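Flindside > The school > About us

About Flindside

2024-11-13, by Caoimhe Fahy

Small evening school for sewing and alterations. Started in August with 7 students and one good iron, over a dry cleaner's. Now we have the whole upstairs plus the back room at Jarkano Hall on Thursdays.

Treasa Nic Aodha teaches the beginner classes. Hems, zippers, buttonholes, taking in a waist. She did costume repairs for years and is very fast, so ask her to slow down, she will. I do patterns and the Saturday coat class, also the phone and the invoices.

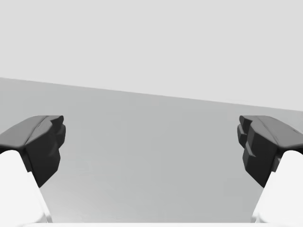
Fees are $290 a term, thread and needles included, fabric not. Bring your own shears if you have them. Paper scissors stay home please. If money is tight talk to me before term starts, we can split it up in months.

No grades, no certificate. Most people come in wanting to fix one pair of pants and stay for a second term. A few now take in alterations from the neighbors, wich we are very happy about.

Parking: behind the building after 5, not in front, they do ticket. Door code comes in your welcome email. Check spam.

Waiting list for coats is open again. Beginners, still a couple of places on Tuesdays.

Contact: Flindside, 536 Caldeira Street, ext. 3812 | © Flindside | Back to top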